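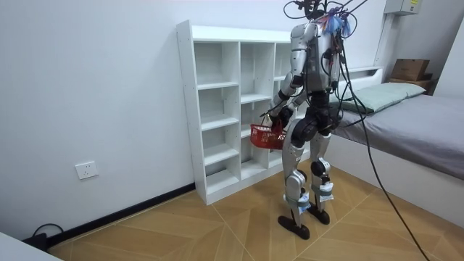

第6号 2ページ

ヒューマノイドの配線をやり直した話

やっと、やっと終わりました! 先週からずっと触っていた二足ヒューマノイドの配線まわり、全部やり直して、今日は赤いカゴを持たせて棚の前に立たせています。うれしくて帰りの電車でもうこれを書いています(片手なので誤字はご容赦を)。

もともとの不満は背中でした。上から出ているケーブルが腕の動きに引っぱられて、右肩を上げるたびに関節の値がふらつくんです。最初は肩のエンコーダーを疑って、Sermontの診断ツールで丸一日ログを眺めていました。1,188行のログを印刷までして蛍光ペンで塗ったのに、原因はコネクターのゆるみ。あの紙の束、どうしよう。

手順を残しておきます。来月の自分が絶対に忘れるので。

まず電源を落として、30分置く。それから背中側の細い線を上から順に外して、一本ずつ導通を見ます。赤い線と暗い色の線が背中を下りているのですが、途中で交差させてしまうと後で本当に泣きます。外す前にスマホで撮っておくこと。前回これをさぼって、戻すのに夜までかかりました。

次に長いケーブル。頭の上のほうはまだもじゃもじゃのままで、見た目はまったく褒められません。でも背中から出る黒い一本は、大きくたるませて床まで落とす形に変えました。短くまとめたほうがきれいなのに、きれいにすると歩いたときに突っ張るんですよね。ここはSantino Gallardoさんに教わったやり方で、「腕をいちばん遠くまで伸ばした姿勢で長さを決める」のがコツだそうです。なるほど!

すねの下のほうには白と水色のものを巻いてあります。足首のすぐ上です。ここは巻き終わりの端がめくれやすいので、毎朝、起動前に指で一周なでて確認。地味だけど好きな作業です。

それから手。黒いハンドの握りの設定をずっとTenisの初期値で使っていたのを、カゴの取っ手に合わせて見直しました。プラスチックのカゴの取っ手は意外と難しくて、強くしすぎるとカゴがたわむし、弱いと傾く。結局、初期値からおよそ2割下げたところに落ち着きました。いまは中腰の高さでカゴを持たせ、棚の下の段に寄せる姿勢を試しています。棚には何も入れていません。物を入れるのは姿勢が決まってから、と自分に言い聞かせています(早く入れたい!)。

立ち位置も大事です。床の木目がヘリンボーンっぽい模様なので、目印にできそうだと思って足を合わせてみたら、模様が斜めに続くせいで、かえって左右の足の向きがわからなくなりました。結局、棚の側板を基準にして、そこからメジャーで測っています。ベッド側はケーブルが床を通るので、人が歩くのは反対側だけと決めました。

残っている宿題は、頭の上の束をどうにかすることと、肩のコネクターをロック付きに替えること。部品はOuelletに注文済みで、届くのが待ち遠しいです。Solange Girardさんからは「束ねる前に全部に札をつけなさい」と言われたので、次の休みはひたすら札を書きます。

肩の値のグラフは次の号に載せます。まっすぐな線って、こんなに気持ちいいんですね。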